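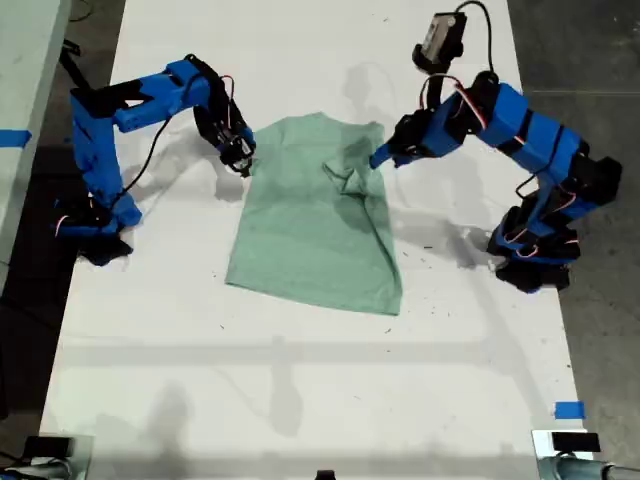 Was macht eine Zeugin vor Gericht?
Kinderseite, Text: Janka Lukáč

Stell dir vor, in der kleinen Stadt Tornmont verschwindet im Februar ein Fahrrad. Es stand vor der Bäckerei und hat 2000 Euro gekostet. Die Polizei glaubt, dass ein Mann mit dem Namen Radek es gestohlen hat. Er sagt: »Ich war es nicht.« Jetzt muss ein Gericht herausfinden, was passiert ist.

Der Richter war an diesem Tag nicht bei der Bäckerei. Er hat nichts gesehen und nichts gehört. Darum braucht er Menschen, die etwas erzählen können. Diese Menschen heißen Zeuginnen und Zeugen.

Wer kann Zeuge sein?
Jeder Mensch, der etwas über die Sache weiß. In unserem Fall ist es Frau Piras. Sie hat auf den Bus gewartet und einen Mann mit einem Fahrrad wegfahren sehen. Auch Kinder können Zeugen sein. Bei ihnen gibt sich das Gericht besondere Mühe, damit sie keine Angst haben, und oft darf ein vertrauter Erwachsener dabei sein.

Muss man kommen?
Ja. Frau Piras bekommt einen Brief, der heißt Ladung. Darin steht, wann sie kommen soll und in welchen Saal. Wenn sie ohne guten Grund wegbleibt, kann sie Geld bezahlen müssen.

Was passiert im Saal?
Zuerst wartet Frau Piras draußen vor der Tür. Sie soll nicht hören, was die anderen sagen, sonst vermischt sie das vielleicht mit ihrer eigenen Erinnerung. Dann wird sie gerufen. Der Richter erklärt ihr, dass sie die Wahrheit sagen muss. Wer vor Gericht absichtlich lügt, macht sich strafbar.

Danach erzählt sie mit eigenen Worten. Der Richter stellt Fragen, die Staatsanwältin und der Verteidiger auch. Der Verteidiger ist der Anwalt, der dem Angeklagten hilft. Er fragt zum Beispiel: »Haben Sie das Gesicht gesehen oder nur den Rücken?«

Darf man »Ich weiß es nicht« sagen?
Ja, wenn es stimmt. Man soll nichts dazu erfinden. Das Gedächtnis ist kein Film, und zwei ehrliche Leute können sich an dieselbe Sache verschieden erinnern.

Und wenn der Angeklagte mein Bruder ist?
Dann darfst du schweigen. Enge Verwandte müssen nicht gegen einander aussagen. Das Gericht muss ihnen das vorher sagen.

Wörter zum Merken
Angeklagter: der Mensch, über den das Gericht entscheidet.
Aussage: das, was eine Zeugin vor Gericht erzählt.
Urteil: die Entscheidung am Ende.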